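From: Gayan Patwary
Date: 2023-01-11
Subject: Re: [soup-list] Red lentil soup too thick

Janaka Sivakumar wrote:
> Made the red lentil soup from the December post. 283 grams of
> lentils, as written, and by the next morning I could stand a
> spoon in it. Did I miss some liquid? Also, can I leave out the
> celery?

The post left out the second addition of stock, my mistake. Put in another 279 ml after the lentils have cooked for 20 minutes, then simmer until they fall apart, 40 minutes in all. It will still set up in the fridge – thin it with water when you reheat and check the salt again.

Celery is optional. I use a carrot instead, 107 grams after peeling, cut small. Add the lemon off the heat.

If you freeze it, leave out the spinach and stir it in when you warm the soup up.

Gayan 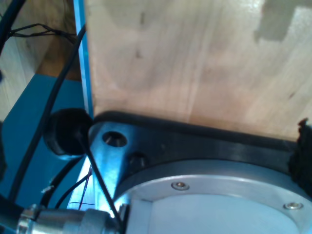
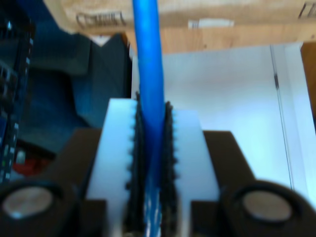

Top: board and black plate. Bottom: blue rod in the gripper.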